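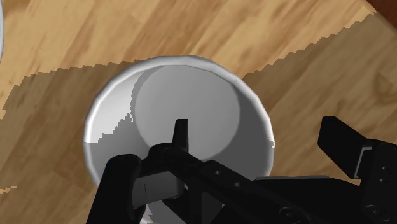

Category: Meeting Notes / Data Collection

Monthly meeting, simulated demonstrations group, May

Present: Clotilde Barbier (chair), Huguette Caron (minutes), the two Besnard contractors, one person from Roravport on the phone, who was mostly a sound of traffic.

Apologies: the license server.

1. Minutes of the last meeting

Accepted. Clotilde asked that "robust discussion of lunch" be struck out. It has been struck out of those minutes and now appears in these.

2. Where we are with the count

The target for the tabletop set is 2,000 accepted episodes. We have 1,695. Huguette pointed out that the figure on the wall chart is higher, as the wall chart counts episodes recorded and the target counts episodes accepted. Clotilde asked who made the wall chart. Huguette made the wall chart. It will be corrected.

The Besnard team handed in 200 episodes this month, all driven by hand through the simulator. Review is done on 8 of them. Roravport asked whether the other 192 could be considered accepted in spirit. They could not.

3. The bowl

Longest item, as usual. The white bowl on the wood table is still the hardest object for operators to approach from straight above. From the wrist view the fingers cover a good part of the near rim, and people tend to judge the last bit of the descent by optimism. Clotilde wants approaches that commit to a rim grasp early. One of the Besnard contractors prefers to hover and then decide. We watched several of his episodes, and he does hover.

There was a long exchange on whether hovering should be cut out of the recordings. Clotilde's view is that the policy will copy whatever we feed it, and she doesn't want a robot that pauses over crockery as though trying to remember why it came in. Huguette's view is that a short pause is how a person would do it, and trimming leaves a jump in the joint positions that is worse than the pause. Agreed: keep pauses under two seconds, re-record anything longer, trim nothing.

The facets on the rim came up again. Fuken built the bowl mesh with fewer sides than a bowl generally has, for speed. At wrist distance the straight segments show. Fuken has offered a smoother version, but swapping it now would split the set in two. Left alone until the target is reached. Clotilde would like it on record that she asked for a round bowl in the first place. It is on record.

4. Shadows

The stair-stepped edge on the shadows is still with us. It runs across the table and carries on inside the bowl, where it puts a jagged line up the left wall. Two reviewers had been rejecting episodes over it, under the tag "render fault," while a third let them all through. This explains the acceptance rates we spent most of last month arguing about.

Roravport said the cause is the shadow map resolution and that raising it would slow the simulator by an amount he would look up. We heard him look for it. He will send it.

Agreed in the meantime: jagged shadows alone are not grounds for rejection. Reviewers should use "render fault" for missing objects, flicker and things passing through other things. Episodes already rejected only for shadows go back in the queue, which will help the count and hurt everybody's evenings.

Huguette suggested varying the light direction between episodes so the model doesn't learn that bowls come with a dark lower half. Clotilde said this was planned. Huguette asked when. Clotilde said it was planned.

5. Table textures

Woltavwood has delivered three more wood grains. All three were described in the delivery note as "distinct." The meeting put them side by side and could tell two of them apart. The diagonal planks stay as the default for now. Operators are asked to stop choosing the dark grain for every episode — a black gripper over a nearly black table is a poor lesson in anything.

6. Episode labels

The instruction text is written by whoever drives the arm, and it shows. Current labels for the same task include "pick up bowl," "grab the bowl by its edge," "bowl" and "bowl (again)." Variety is welcome and so is spelling. Each label should be a complete instruction that a stranger could follow. "Bowl (again)" will be rewritten by its author, who was present and looked at the ceiling.

7. Actions

Huguette: fix the wall chart; put shadow-only rejections back in the queue.
Clotilde: light variation, with a date attached.
Besnard: re-record long hovers; rewrite labels.
Roravport: send the shadow map timing.
Fuken: nothing yet, but keep the smoother bowl somewhere it can be found.

8. Any other business

The contractors asked whether the space mouse could be replaced, as it drifts left. Clotilde asked how long it had been drifting left. Since before the contract, apparently. Huguette will check how many accepted episodes also drift left and report next time.

Meeting closed at 4:40 p.m., the room being wanted by someone else.

We use cookies to remember your preferences and see which pages get read. Accept all / Manage settings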